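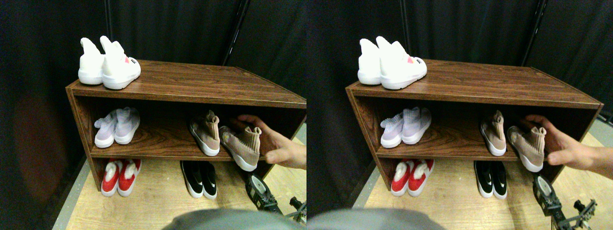

Skutitz furniture works, Skarnumska: notes from the May open day

The works makes hallway storage for the retail trade, mostly low cabinets, benches and coat rails. The visit was arranged through Sabbagh, who distribute the range, and led by Wouter Boersma from the production office. Our group had 15 people in it and the tour made 4 stops: panel store, cutting and edging, assembly, and the display area. Start was 9.30 at the goods entrance.

The panel store was the shortest stop. Sheets are kept flat on bearers and drawn from the top of the stack. Boersma said that most complaints about bowed shelves go back to storage on the customer's side, usually flat packs stood on end against a damp wall.

At cutting and edging, the saw was running a batch of side panels for the Dronano, a 1014 mm wide shoe cabinet. Panel thickness is 15 mm throughout, shelf included. I asked whether a shelf of that length needs a centre support. The answer was no for shoes and yes for books, and the instruction sheet is to be amended to say so. Grain direction is marked on each panel before cutting. The edging machine was stopped for a roll change and we did not see it run.

Assembly is done by hand at benches. The joints are cam and dowel, tightened in a fixed order, shelf before top. Zaid Zein, who was with us for the retailers, asked for spare cams in the fittings bag. This was noted down without commitment.

The display area was the most useful stop. The low open-fronted cabinet there has a brown wood-grain finish, one internal shelf and no bottom panel, so the lowest row of shoes stands directly on the floor. That makes sweeping easier but leaves the sides to carry everything, and on an uneven floor the unit will need packing under one side.

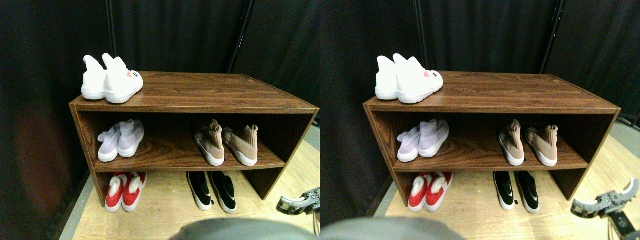
Low rack in wood-grain finish: white high-tops on the top panel, lavender pair at the left of the shelf, another high-top pair to the right.

High-top shoes with a sock collar are a fair test of shelf spacing. The collar is soft and will fold if pushed against the panel above, and it tends to stay folded. On the top panel height does not matter. The lavender shoes were set with their heels to the front, the way round I prefer, as the heel is the part one takes hold of. The edge banding on the top and shelf is lighter than the faces. In a dim hallway that helps to show where the shelf is, although a closer colour match would look better.

Points still open with Skutitz: a back panel as an option, adjustable feet, and a second shelf position for low shoes only. Boersma will send drawings for the feet. Prices were not discussed. Parking is behind the panel store and the gate is locked at 16.00.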